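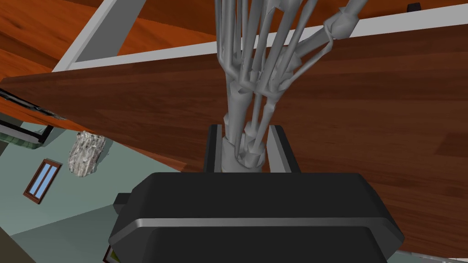 Speaker notes – Nuala Corrigan
Security for small field crews: what changed after Grelten
Saturday session, May 9, 2020. Slot is 20 minutes plus questions.

Slide 1. Title
Say who I am and how long I have been doing site reviews. Keep it short. The first speaker will have covered the wider region, so go straight to crews.

Slide 2. The Grelten camp
Water drilling camp, two rigs, 41 people on site the night of the raid in November. Armed men came in on motorbikes from the north track a little after 1 a.m. Two guards were killed and a driver was wounded. One fuel truck was burned. No group claimed it. If asked who did it, say the inquiry has not named anyone and move on.

Slide 3. Map
Point out the market road, the dry river bed and the army post at Skodgate. The post is 47 kilometres away by road. Pause here. People tend to read the map as if the post were next door.

The crew slept in one block at the edge of camp, nearest the track. The guards were at the main gate on the other side.

Slide 4. Timeline
First shots at the fuel store. The radio operator called Skodgate straight away but used the daytime channel, and the night desk was on another one. The satellite phone was locked in the site manager's office. It took roughly 1000 seconds to get a message through – give them that in minutes as well, just under 17.

The soldiers set out as soon as they had the call. Do not let this turn into a complaint about the army. They had one working vehicle that night.

Slide 5. What the Mulligan review found
Mulligan was hired by the drilling firm and I worked on the second half of the report. Main points:
Sleeping quarters too close to the outer fence.
No practice of the night alarm since the camp opened.
Local staff had heard talk of strangers at the market two days before and had no one to tell.
Spend longest on the last one. The cook mentioned it to a driver and it stopped there.

Slide 6. Changes at the Bando site
Same firm, same type of work. Sleeping block moved to the middle. Two phones, one carried by the night supervisor. A person from the town is paid to take reports from staff and shopkeepers, and she rings the manager directly.
Cost of the extra phone and airtime was under 2000 dollars for the season. Someone always asks.

Slide 7. What is still not fixed
Road moves. Crews still travel at fixed times on pay days. Contract guards are still paid late – I raised this in the report and have had no reply.
Families of the two guards: compensation is still being argued over. Say so plainly, and do not give their names. The families asked for that.

Slide 8. Contact details
Leave this up during questions. If time is short, drop slide 3 and describe the distances instead. The written report can be sent on request, without the annex on guard rotas.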